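Paying down the grocery bill

In October I wrote down every dollar we spent on food. The total was 1281 dollars for the month, for two adults and a teenager. I had guessed it would be lower. The month before, going by the bank statement, it was 1427, so apparently just keeping a list made us a little more careful.

Most of it went to the Rumeck on the corner, where I stop on the way home around six and buy whatever looks easy. The Rumeck is fine but it is not cheap. A bag of rice there costs nearly double what it does at Olaniyan, the market across the river, and I have been driving past Olaniyan for years.

So the new plan is one big trip to Olaniyan every two weeks and only milk and bread from the corner. I tried the Toludex app for the list but it wanted a subscription, and a sheet of paper on the fridge does the same job. My daughter adds things to it in pencil so they can be erased.

The other change was eating what we had. I emptied the freezer and found 82 dollars' worth of meat, going by the stickers, some of it from last winter. We ate most of it. The fish I threw out.
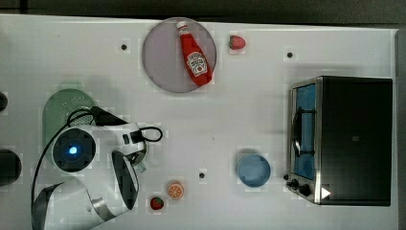 Condiments and fruit are where I still overspend. Fruit goes soft before we get to it, so I now buy it in smaller amounts, even when the big box is on sale. I'm not giving up name brands on everything either. We tried the store mustard and went back.

I'll post the November total when I have it.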